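Juneo — new single "Geum" and the album in May

Last updated April 22, 2023
22 replies · 100 shares

slowfade_22
The new Juneo single is up. It's called "Geum" and it's the first thing they've put out since the Vira EP. Mostly electric piano and stacked harmonies, and the drums don't come in until the second verse. The album is due in May on Gurkton. I like it more than anything on the EP.

bsidebetty
I've played it a lot since last night and I'm still not sold. The harmonies are great. The hook is the same four notes as the title track on Vira, only slower.

slowfade_22
I don't hear that. The Vira hook goes up at the end and this one stays put.

marlow_tapes
It's the same hook. Play them back to back. I don't mind, plenty of R&B groups reuse a melody, but it's there.

bsidebetty
Thank you.

kneehighfm
My problem is the mix. The lead vocal is buried under the backing parts in the chorus and I had to look up the words. Gurkton did this on their last 2 releases too. The bridge is the best part of the song and it's over in a few seconds.

slowfade_22
Agree about the bridge. I think the vocal is low on purpose — it comes way up in the last chorus. On headphones it makes more sense.

kneehighfm
Tried headphones. Still buried.

oldcoatcheck
Has anyone ordered the vinyl? The label page says 100 copies on the clear pressing and I can't tell if that's still open. Shipping was almost as much as the record for me.

marlow_tapes
Clear is gone. Black is still up. I got the clear one and paid the shipping, so no sympathy from me. The track list on the order page has "Geum" closing side one, with a longer running time than the single, so maybe we get more of that bridge.

bsidebetty
A longer version would change my mind a little. If it's just a fade-out I'm going to be annoyed. Side one is also all slow songs if the titles from the tour are right, and they need something with a pulse before the flip.

Cloth on the table, both times: 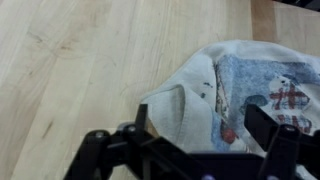
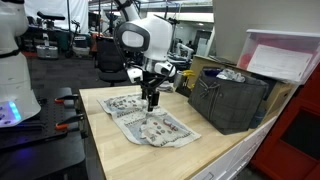 They played two fast ones on the tour and neither is on that list, so I'm guessing they were saved for side two or dropped. I'd take either of them over another ballad.

kneehighfm
Dropped, I bet. The fast ones sounded like a different band.

slowfade_22
I'd be fine with an all-slow record. I'll post again when mine comes in May.

Share · 100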